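Grandimach Community Kitchen
Progress report, second quarter
Wednesday, July 2, 2014

Sorry this is short, we open for lunch in an hour. Full budget sheet comes seperately.

Where we are

Kitchen has been open all quarter except the week the floor drain was redone. 569 meals sold or given out since the last report. Target was lower so we're pleased, though May was slow and most of the growth is June. Friday lunches carry the rest of the week, same as before.

Evening classes: 10 held. One cancelled (power out on the whole block). Bread and dumpling nights fill up the day we post them. The knife skills class did not fill and we're dropping it for now. Might try again in winter.

Equipment

Bought with your grant: the second prep sink, shelving for the dry store, two undercounter fridges. Fridges came from Kastel, three weeks late, one with a dented door. They knocked $100 off and we kept it. Door seals fine. Shelving went up in a weekend.

Not bought: the dishwasher. The quote went up by $200 after the site visit -- something about the water line being on the wrong wall. Getting another quote. Would like to move that money into next quarter if you're OK with it, please let us know either way, the supplier only holds the price so long.

Food costs

Flour and oil both up. We switched to Avcı for flour, lentils and rice in April. Bigger sacks, so the dry store is tighter than planned even with the new shelves. Quality good. Eggs still from the farm stand, no change.

Prices on the lunch board have stayed put. Don't want to raise them before fall. If oil keeps climbing we may have to go to a smaller side portion, but thats a last resort.

Inspection

Passed. Two notes: the label dates on the walk-in shelf, and the gap under the back door. Labels fixed same day. Door sweep is on, took two tries to get the right length.

Classes, a bit more detail

Steamed buns were new this quarter. Dough made ahead in the afternoon, class does the filling and shaping, then everyone eats. Two hours is too short. We ran over both times and the people after us were waiting in the hall. Next round gets two and a half. 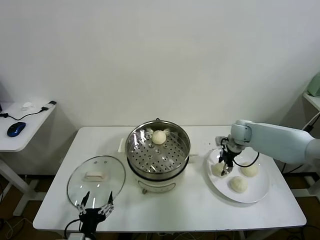

Steamed bun in the electric steamer.

Sign-up is still on paper at the counter plus phone. People want it online. Looking at it, no money spent yet.

Problems

-- Storage, see above.
-- Parking on class nights. The Driladent office next door has said we can use their lot after six, nothing in writing yet.
-- Freezer is old and loud. Holding temperature so far. Will need replacing at some point, not in this years budget.

Next quarter

Dishwasher, if the carry-over is approved. Fall class list out by end of August. Start the after-school snack table when the schools go back, three days a week to begin with. Menu for that is half done. Need to sort out allergy sheets before we start, current ones are out of date.

Next report due October. Receipts for the sink and shelving are in the envelope, fridge invoice to follow once Kastel sends the corrected one.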